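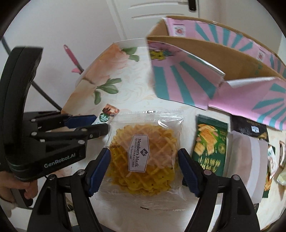
Sewwandi Roy started the Clivik robotics club with five students and a box of spare parts. Now they meet every Friday after school, and she still talks about it like it's the first week! "Everybody wants to begin with something hard and square," she says. "I say, go get the waffles." A clear packet with a wrinkled seal is a tough thing to learn on – it's slick, and the film folds wherever the finger pads press. Snack packets crowd the table beside it, and the open cardboard box behind them is where everything has to end up.

The students work the hand-held grippers themselves, and the club's goal is 1,000 good pick-ups by May. "We had an argument over wrist angle that lasted three meetings," Roy says, laughing. "I loved it. They were drawing on napkins."

Next they want to try sorting by size, with a program the older kids call Noltier. "It crashes a lot," she says. "They've got a list of fixes, and they're on number five."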